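Chapter 5
Shared Work and Who Ends Up Doing It

Every household runs on a set of agreements, most of which were never agreed. Somebody takes the bins out. Somebody knows when the car needs its test. Ask how this came about and you will get a shrug, or two different stories, or a silence that goes on until one party finds something to do in another room.

Economists came rather slowly to this subject. For a long time the home was treated as a sort of cupboard: wages went in at one end, shopping came out at the other, and what happened in between was put down to affection. Anyone who has shared a kitchen with five other adults will see the weakness in the theory.

In this chapter we look at how small groups divide up work that has no price. We will use one case throughout, a shared house in the town of Grinedar whose tenants kept a written record of their chores from April until the lease ran out. The record fills 12 pages. Two of those are taken up by a dispute over the word "soak". 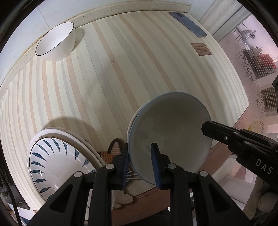
Chiamaka Uzor wrote in the margin of the house record that a rota only tells you who is to blame, and that she would sooner do the washing-up every night than attend one more meeting about it. She then did it for eight nights running, stopped without notice, and watched what happened. Readers who have met the free-rider problem in Chapter 4 may wish to guess before turning to section 5.2.

The trouble with chores is that people do not mind the same things. One tenant can't sit in a room with a full sink; another could live beside it quite happily until the end of term. The first will always crack before the second, and will always feel hard done by, and the second will always be a little surprised to hear there was a problem. We call the point at which a person cracks their tolerance level. In the house it was called other things.

Money does not settle the matter as neatly as you might hope. At one stage the tenants set up a system of fines, known as the Shenoy rules after the street they lived on, with the takings kept in a jar. Lateness went up. Having paid, people felt they had bought the right to be late, and one of them asked for a discount.

Key terms in this chapter: unpriced work, tolerance level, free rider, side payment, standing agreement.

5.1 Why the keenest person does the most

Let us begin with two tenants and one task.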